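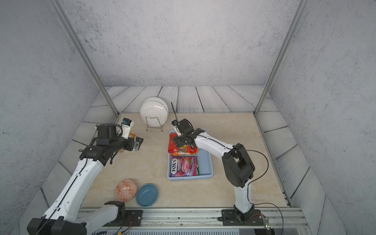
The two arms at the Filley open day, right gripper over the snack basket.

Minutes, September meeting

Present: Kálmán Kozma, Kristóf Veres, the Prunham crowd, and me with the notebook. We started at seven and ran over, as usual!

1. Filley visit
Most of the evening went on this. Kálmán and I drove over on Friday for the open day (54 miles each way, and he let me pick the music), and I was asked to report back. They had a two-arm table set up with household stuff on it – plates in a wire rack, a couple of bowls, a light blue basket with Fox's Berries and other snacks in it – and you could stand close and ask whatever you liked. I asked a lot. The young woman from Jerus who was running it told us the snack bags are harder than the plates, as they squash and slide, and she was very patient with Kálmán, who wanted to know about every bolt on the rail.

Kristóf asked if we could get them to come to us. I said I'd write to Filley. Hegedűs has a van they might lend, but the table would have to fit through our side door and I forgot to ask how wide it is (sorry, all).

Agreed: I write this week. Kálmán measures the door.

2. Money
We have $1,454 in the account. Agreed to put up to $500 toward a demo evening, if it happens. Gas for the trip came to $73 with the parking and lunch, and I've been paid back, thank you.

3. Next meeting
Same room, same time. Kristóf is bringing the projector.

Recent items
Minutes, August meeting
Prunham workshop: new opening hours
Soldering night sign-up
Hegedűs parts sale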